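Table Signs and Backdrops for the Members' Fair

Sign-up for tables in the Plernau hall is open, and the list is filling from the window side as usual. Each group gets one table, two chairs and the stretch of wall behind it. The questions that came in after the June fair were nearly all the same ones: what to hang, how to hang it, and where to find letters big enough to read from the door. The notes that follow cover those.

Start with the wall. The paint in the hall is a flat off-white that shows every old tack hole, and pale signs vanish against it. A length of dark fabric fixes both problems. Plain black cotton works well and so does an old bedsheet if it has been dyed evenly. Cut it wider than the table. Small pins go in along the top edge, close together, and the fabric should hang down behind the table so there is no gap. Iron it at home. There is one outlet per table and the fuse does not like irons.

Tape is not allowed on the walls this year. It took paint off in two places in June, and the touch-up came out of the fair budget. Pins only, please, and take them with you when you leave.

Letters come next. Raised letters read better than flat ones under the ceiling lights. Foam board, thick card and felt over card have all been used here before. If you have a long name, shorten it. Two short words, one above the other, are easier to read than a sentence. Make the second line larger if that is the part people will remember, and give each letter a thin light outline so the color stands off the cloth. The top line can run in a curve or at a slant. It does not have to be level. 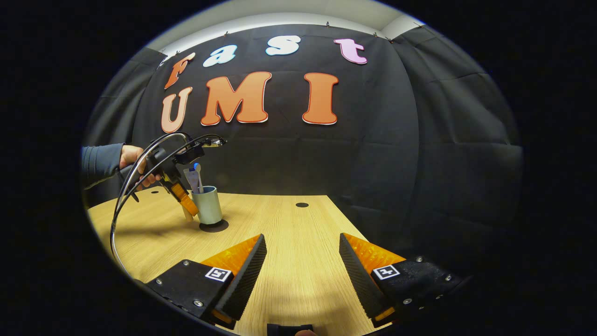 Plernau, 2023-11-15

Bright colors do most of the work on a black backdrop. Orange, peach, pink and pale blue all hold up, and a "Fast UMI" sign in those colors is easy to pick out. Dark green and navy do not hold up, even with an outline. If your group already uses a set color, keep it for the biggest word and let the other letters vary.

Lay the whole sign out on the floor before any of it goes on the cloth. Letters always take up more width than expected, and the last one ends up squeezed. The Lellell puppet group solved this by cutting paper copies first and moving those until the spacing was right, then swapping in the real letters one at a time.

On the table itself, less is better. The tops are light wood and look fine bare, so a tablecloth is optional. Keep small tools and pens in a cup. A plain straight-sided one is enough, and it keeps the surface clear for whatever people have come to look at. Put hot drinks on the shelf under the window -- the finish marks easily.

For supplies, the Durico store on the main road sells black cotton by the yard and will cut it while you wait. Foam board is kept in the back, next to the frames. The Miyazaki craft room has a box of leftover card and a good cutting mat, and groups may use both when the room is open. Bring your own blade.

Setup starts 3 hours before the doors open. There are 14 tables, and groups that have not arrived an hour before opening may be moved to make room for the raffle. Stepladders are in the closet by the side entrance. There are 4 of them, so pin your backdrop and pass the ladder on.

To reserve a table, leave your group name and a phone number on the hall line, extension 2789. Say whether you need the outlet. Tables by the side entrance are the draftiest -- pin the bottom corners of the cloth there as well as the top.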